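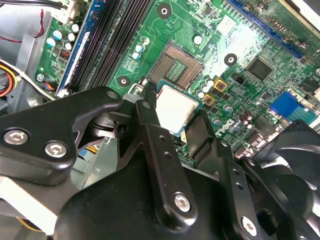 Since three weeks I wanted to write about the pressure fault, and I always postponed it, because it is a little embarrassing for me. In our workshop in Ernach we teach an arm to take apart old office computers, so that the parts can be sorted and sold again. The processor is the part I worry about most. It is a flat square, it offers very little edge to hold, and the two fingers must take it from the sides with almost no room for error. Right next to it is the open socket with its field of tiny gold pins, and if the chip falls there, even from a small height, you can throw away the board. The fault I describe here was exactly of this kind: the gripper lost its force while it was holding the chip.

The first time it happened was in the evening, when I was alone with Florian Strebel. The arm had lifted the processor, the log said "grip closed", and then the chip dropped back onto the pins. We bent a whole corner of them. Florian said it was the residue from the heat paste, which makes the sides slippery if it is not cleaned well. This sounded reasonable to me. We cleaned the next chip with more care, ran the program again, and it went fine. I wrote "paste" in the notebook and we went home.

This was my mistake. One good run told me nothing, and I was tired and wanted to have an answer.

Two days later we lost another board, and then a third one. The third chip was very clean, I had wiped it myself. So I stopped the work and asked Corina Gruber to look at the logs with me. She is much more patient than me with such things. She did not look at the position of the fingers at all, she looked at the motor current. In a normal grip the current goes up when the fingers touch, and afterwards it stays on a holding value. In the bad runs it went up in the same way, stayed there for a moment, and then fell to nearly nothing. The fingers remained in their place, because the gearbox has friction. But they did not press any more.

The reason was a temperature limit in the motor driver. When the driver becomes too warm, it reduces the current to protect itself. This is a good function and I don't complain about it. The problem is that it sends only a warning, and our program read errors and ignored warnings. I have written this part of the program. The line which throws the warnings away is from me, with the comment "too noisy, check later". Later was now.

It also explains why the good run came after the cleaning. While we cleaned, the driver had time to cool down.

We have changed the following things:

The program now reads the warnings. If the driver reports temperature, the arm finishes nothing and starts nothing. When it already has a part between the fingers, it stays where it is and calls a person.

The holding current is lower. We had put it at 575 milliamps without much thinking, and Corina found that the chip is held safely with far less.

After every 40 grips there is a pause of 3 minutes. Beat Hauser finds this too long, and perhaps he is right, but I leave it so until I have seen more data.

The arm checks the current once more directly before it moves sideways over the socket. If the value is too low, it doesn't move.

With these changes we made 50 lifts on a scrap board, one after the other, and we didn't drop a chip. I know that this is not a proof. The workshop was cool on that day, and in summer it is a different room. I would like to repeat the test with a heater beside the driver, when Selina Rüegg has time to help me with the measuring.

The three boards are on the shelf above my desk. Florian tried to straighten the pins on the first one with a needle and gave up after an hour. I have also changed the entry in the notebook, but I did not erase the word "paste", I only made a line through it.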